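Keeping Black Knits Black
Household tips, June 2026

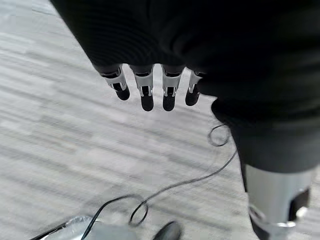

How do you wash black ribbed knits so they don't fade?
Turn them inside out and wash them in cold water on a gentle cycle, with other dark items only. Use a little less detergent than the cap suggests. Too much leaves a gray film that looks like fading.

Drying
Skip the dryer. Roll the piece in a towel, press out the water, and lay it flat on a rack away from direct sun. Pull the ribs straight with your hands while the fabric is still damp. Hanging a wet knit by the cuff or hem will stretch it.

Lint and pills
Use a lint roller on dry fabric - a damp one just moves the fuzz around. For pills, hold the knit flat on a table and run a fabric shaver lightly along the ribs. Go slowly near hems, where the cloth bunches up and is easy to nick.

Loose hems
Sew them with stretch thread and a narrow zigzag stitch. A straight stitch will pop the first time the opening is pulled wide.

Snags
Never cut a pulled loop. Push it through to the inside with a blunt needle and ease the fabric sideways until the rib lies flat again.

Tips collected by Houshang Rostami, Plenitz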